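Filed under: Kitchen & Pantry > Bottles, Caps & Closures

Skilter Ribbed Replacement Caps, white

If you're anything like us you keep a water bottle long after the water's gone, and sooner or later the cap rolls under the stove and the bottle is no good to anyone. We started stocking these white screw caps after so many of you asked (thank you, and sorry it took until February!). The sides are ribbed all the way round so wet hands can get a proper grip, and the top is flat, which leaves a nice spot for a label or a dab of coloured nail polish. 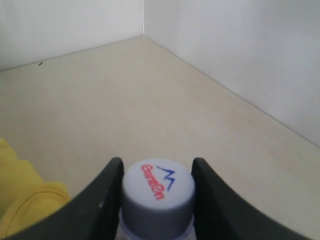

They come in bags of 30 or 70, and the bigger bag is the better value if you bottle your own cordial. Please check your neck size first, as bottled water brands do vary a bit, and if you're unsure just post us your old cap and Santino Henríquez will match it up at the counter. Rinse in warm soapy water and let them air dry. We wouldn't put them through the dishwasher, and they aren't meant for anything fizzy or hot.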